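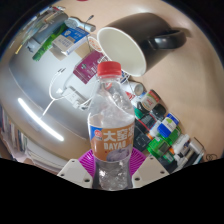 Komov told me a bottle policy trained at one desk learns the desk, and that I should stop collecting until I had tested somewhere else. I would like a second opinion before I throw away a week of work.

Bottle grasping from handheld gripper demos, bad results on new desks

Posted by Ghizlane Mahrous

I am training a grasping policy from demonstrations with a hand-held gripper and a wrist view only. The task is to take a clear plastic drink bottle near its base and hold it upright. Desks are left as they are, with mugs, small jars, cables and so on. I have 200 demos so far, all from the same room.

At the desk where I collected, the policy works almost every time. On desks in other rooms I ran 100 trials and got 57 good grasps. Most failures are the same: the fingers stop short and close on nothing, or they come in too high and tip the bottle over. 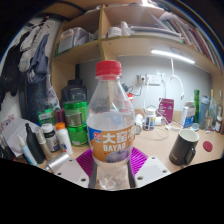

I always start from a low approach, and I vary the starting side but not the height very much. Lighting is whatever is on at the time. Training is 4000 steps and the loss is flat well before the end, so I don't think it needs to run longer.

Is it better to collect more bottles or more desks? I can borrow two other rooms until the end of March but I don't have many people to help.

Gaber

More desks. Clear plastic takes on whatever is behind it, so with one room the network has seen a very narrow set of backgrounds through the bottle. The label and cap are the only parts that stay the same, and it is probably leaning on those for distance. Try a bottle with a different label at your original desk. If the success rate drops a lot there too, you have your answer and you need both.

Don't throw out what you have. Keep the 200, add short sessions in each borrowed room, and hold one room out completely for testing. If you tune on the same rooms you report, the number won't mean much.

The tipping sounds like your start heights. Begin some demos from above the cap and some from far back, and include a few where you come in badly and correct before closing. We did this in March with jars and it helped more than anything we changed in the model.

julirstead

What camera exposure are you using? I had mine on auto and every strong reflection changed the whole picture. Locked it and the short stops mostly went away. Could be that.

Komov

I said test elsewhere first, I didn't say delete anything.

One thing to add to Gaber's post. Check the gripper width signal before you collect more. If the closing starts a little early in the recordings compared with the video, the policy will learn to close early, and it can still look fine at a desk it knows well. Plot width against video for ten demos - it takes an hour. Also split your failures into stopped short and too high, and post both counts. They may have separate causes.

Comment from Ghizlane Mahrous

Thanks. Exposure was on auto. I will lock it, plot the width, and start in the first borrowed room on Wednesday.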